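Braseven Bag Set — README

Welcome! Braseven is a collection of pictures of ordinary soft and lumpy things sitting together in an open brown paper bag. We love how much goes on in a small space once a plush toy, a rope toy and a kitchen sponge have to share it.
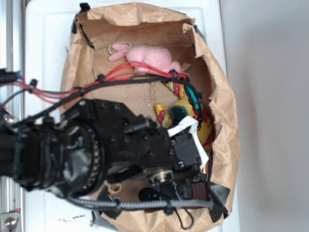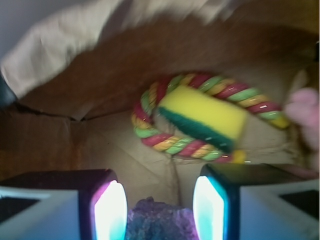
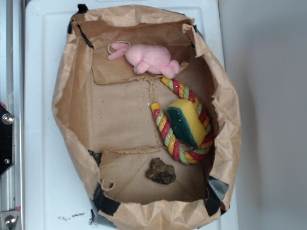

Samples from one bag, three views. Third view: pink plush, braided rope toy, sponge and rock.

What's in the set
There are 2106 pictures from 135 bag arrangements. Each arrangement has its own folder, with a plain text list of the contents.

Naming the objects
Plush: any stuffed toy, ears and feet included.
Rope toy: braided cord, whatever shape it has been bent into. Red, yellow-orange and light green strands all count as one object.
Sponge: foam and scouring side together. Please don't split them by colour!
Rock: any lumpy stone-like piece.
Bag: the paper, with its folded rim and creases. Crumbs are left unlabelled.

The sponge inside the rope loop is our favourite arrangement — it makes a lovely test of what counts as "in" and what counts as "on".

Known gaps
Object lists are checked for the first 1000 pictures only. The August folders still use "toy" for both plush and rope.

Contacts
Object lists: Hemant Sengar
Bags and arrangements: Roswitha Fankhauser

Last updated October 13, 2026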